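Skekumon 3 drops the fixed calibration board

Posted 6/18/18 in Software

Trirnon has released version 3 of Skekumon, its toolkit for recording and replaying two-handed manipulation. The main change is in how the software works out where each gripper is relative to the head camera. Earlier versions needed a printed board on the table and a calibration pass before every session. Version 3 estimates the offset while recording and keeps correcting it until the session is closed.

The old method assumed that the camera and the table did not move once calibration was finished. With a head-mounted camera that assumption rarely held for long. A small shift in the headband was enough to put the recorded gripper path to one side of the object, and the error only showed up when the path was replayed on an arm. Users could repair the recording by hand in the path editor, but the repair was slow and could not be scripted.

The new estimator treats the camera offset as one more unknown in the tracking problem. It solves for the offset over a sliding window of 15 seconds, using gripper motion and whatever fixed edges it can find in the view. A table edge is usually sufficient. If the solver loses confidence, the affected stretch of the recording is marked and left out of the training export by default. It can be put back with a flag.

"The marked stretches were the part we argued over," said Imani Dvorak, who leads the perception work at Trirnon. "Some users want every sample and will sort it out later. Others never look at the log. We chose the default for the second group."

Soft objects were the other target for this release. Gloves, cloths and bags have no stable outline, and the version 2 segmenter tended to merge two of them when they lay close together or to split one where its pattern changed. Version 3 carries an object label from the moment it is first picked out and will not split it on colour alone. Annick Charpentier, who wrote the segmenter, said the change costs some speed on long recordings and that a faster build is being tested.

Test set

The release was checked against 1739 recordings made with hand-held grippers at marked table positions. Tasks were kept short: pick up an item, place it in a container, return both grippers to the front edge. Each recording was processed with both the old and new estimators, and the resulting paths were replayed in simulation. Trirnon has published the task scripts and the scoring code. The recordings themselves are not being released for now.

Covadonga Nieto of Larura, which had early access, said the new export had removed a step from her team's work but that the log format needed attention. "The reason codes are numbers with no key. We ended up reading the source to find out what code 2 meant." A table of codes has since been added to the manual.

Known problems

The estimator still fails when both grippers are out of view for longer than the window. In that case it restarts from the last good offset, and the first samples after the restart should be treated with care. Cables that pass in front of a gripper's marker plate can also cause a brief jump in the path. A filter for this is included but switched off, as it was found to smooth out fast wrist turns as well.

Recordings made with version 2 can be opened without conversion. They keep their original calibration unless the re-estimate command is run on them, which needs the raw video to be present. Projects that call the old calibration function will get a warning now and an error from the November release onwards.

The planner and the Assefa plug-in are unchanged. Bug reports should include the session log and the exact build number.

A glove and basket set-up, with the two grippers at the front edge of the table: 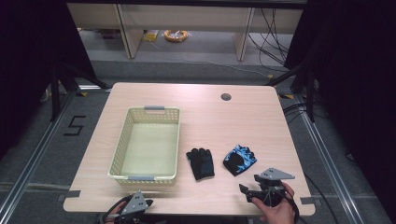
Upgrading from version 2

Close all open sessions, install the new package and run the check command once before recording. Custom gripper models must be listed again in the settings file, where the plate size is now given in millimetres.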